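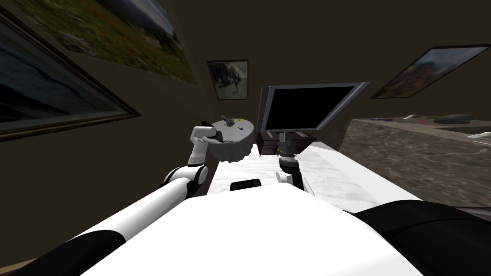 By the Iltmont Press Desk

The publishers of the Gellomach Courier have agreed to print a correction on page 2 of every edition through October, following a complaint from readers over its coverage of the Messina Street rent dispute. The agreement was confirmed in a letter sent to subscribers on July 7, 2020.

The complaint was brought by the Melto Tenants Forum and signed by 400 residents. It stated that the paper had run five articles on the dispute without quoting a single tenant, while the property owners were quoted in each one. The Forum also objected to a headline that described a peaceful gathering outside the town offices as a "standoff."

In its reply, the Courier accepted that tenants should have been asked for comment before publication. It did not accept that the headline was misleading, and that part of the complaint remains open. The paper has offered the Forum space for a signed column - the first is expected later this summer - and has said that letters on the subject will be printed without charge and without cuts, up to the usual limit.

The Iltmont Press Desk assisted both parties in preparing their statements and takes no position on the rent dispute itself. Members who wish to read the full exchange may request a copy from the office. Requests should be made in writing and will be answered in the order received.

A public meeting on local news coverage will be held at the Iltmont branch library once the reading room reopens. Seating is limited to 60. Members will receive notice by mail, and places will be held for those who reply first.

Shares: 60
Comments: 5

Related items
Gellomach Courier changes its letters policy
Melto council to publish meeting minutes online
How to request a correction from a local newspaper
Messina Street: a summary of our earlier notices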